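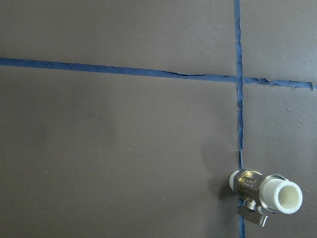
4. Release Rhythm and the Return of Viewers

4.1 Material

The student web series produced at the Dultovby film program are short works, and most of them are seen by a small public. In the previous section we discussed how they are written and financed. In the present section we look at the moment after production, when the makers must decide in which rhythm the episodes will be given to the viewers. This decision is often taken late, sometimes in the same week as the first upload, and in the production diaries it receives little space compared with casting or music.

We selected 7 series for closer study. All of them were shown on the platform Flostix, which the program has used for its public releases for several years, and all of them have a story that continues from one episode to the next. Anthology series, in which each episode stands alone, were left out. In an anthology the viewer who misses one part loses little, and the question of return has there a different meaning.

Three of the series were released with one episode per week. Two were released complete on a single day. The remaining two used a mixed form, in which the opening episodes came together and the others followed weekly. We will call these the weekly, the complete and the mixed form. These names are ours. The makers themselves speak of "drip" and "drop," but they use the words in different ways and sometimes in the same diary with opposite meaning.

4.2 Viewer questionnaire

The questionnaire was opened on 24 May 2021 and stayed open for 14 days. It was linked under the last episode of each series and was also sent to the mailing list of the Skellberg student festival, where several of the series had been shown before a live audience. We received 186 completed forms. Forms in which only the first page was filled in are not counted in this number.

The link under the last episode has an obvious weakness. A viewer who stopped watching in the middle of a series never came to this link, and so the persons who could tell us the most about stopping are the hardest to reach. The festival mailing list was added for this reason, and it did bring answers from people who had left a series early. It brought also many people who make series themselves, and their habits may differ from those of the ordinary viewer. We therefore asked each person whether he or she had worked on any web production, and we read the two groups separately wherever the difference seemed to matter.

The questions about attachment to characters were taken over from the De Bruijn questionnaire, which was written for longer television drama. We changed the word "season" to "series" and removed the questions about advertising breaks. The open questions were new. They asked what the person remembered of the story, when the person had decided to continue or to stop, and whether somebody else had been told about the series.

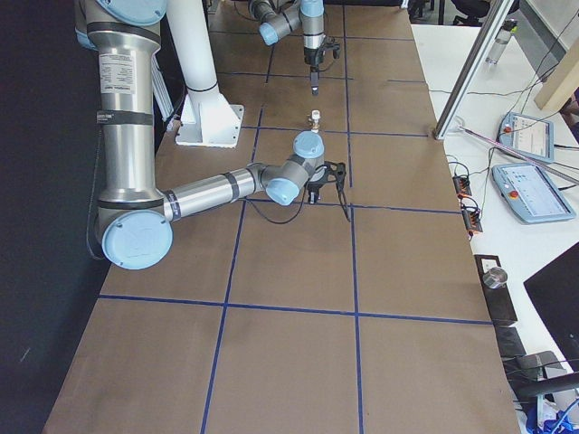 The answers to the open questions were read by two coders, who worked apart from each other during the first reading. After this they met and compared their lists. Most disagreements concerned answers in which the viewer gave more than one cause for stopping, for example a lack of time together with a dislike of the sound. In such cases both causes were kept, and we made no attempt to decide which was the stronger.

4.3 What viewers say about waiting

The clearest pattern in the answers concerns memory. Viewers of the weekly series often wrote that they had forgotten who a minor character was, or what had been agreed between two characters in the episode before. Several of them went back and watched the earlier episode again, which is easily done when an episode is short. Others did not go back and simply accepted that they understood less. One viewer wrote: "I knew I should remember the aunt, but I did not remember the aunt, so I waited for somebody to say her name." Viewers of the complete form almost never mentioned this difficulty.

On the other hand, the weekly viewers talked more about the series with other people. They sent messages to friends after an episode and guessed about the next one, and a few had arranged to watch together in a dormitory kitchen. Viewers of the complete form had usually watched alone and in one sitting. Many of them liked the series very much, but when asked whether they had told somebody, they answered that there had been no good moment for it. When they had finished, it was finished.

The mixed form gave answers that are more difficult to order. Some viewers were pleased to get a longer beginning. Others believed that the first group of episodes was the whole series and did not return, and they learned only from our questionnaire that there was more. In both mixed series the program's page did state that further episodes would come, but the statement was placed in the description text, which on a telephone must be opened with an extra touch. We consider this a problem of presentation, and it should be kept apart from the question whether the mixed form works.

4.4 What makers say about waiting

The diaries show that the weekly form was rarely chosen for the sake of the viewer. In all three weekly series the later episodes were still being edited when the first was uploaded. The weekly rhythm gave the editors time, and in one case it gave the composer time to replace the temporary music in the final episode. An entry from January in the same diary says that the schedule was "a promise we made so that we would finish." Several other entries express something similar in less direct words.

This has consequences for the story itself. Where the makers could read the comments while they were still cutting, they sometimes changed the order of scenes or gave more room to a character who had been liked. The changes were small, because the material was already filmed and nothing could be added. In the complete form such an exchange could not take place. One editor regretted this. Another was relieved, and noted that she would have tried to please everybody.

We also found that the makers of the weekly series were more tired at the end. The last episodes were uploaded late at night, with errors in the subtitles that were corrected some days afterward. It is possible that these errors influenced the answers about the final episode, in particular among the viewers who depend on subtitles, but our form did not ask about them and we cannot say more.

4.5 Relation to festival showing

At Skellberg the series are shown in one block, with the credits removed between the episodes. A work made for weekly release is thus seen in a form close to the complete one. Viewers who knew a series only from the festival remembered the story well, but they complained about repeated explanations at the start of each episode, which the weekly viewers had found useful. Figure 3, in the next section, places the reasons for stopping beside the form of release and marks the festival answers separately. The number of series is too small for a firm statement about any of the forms, and we ask the reader to take the figure as a summary of what these particular viewers wrote.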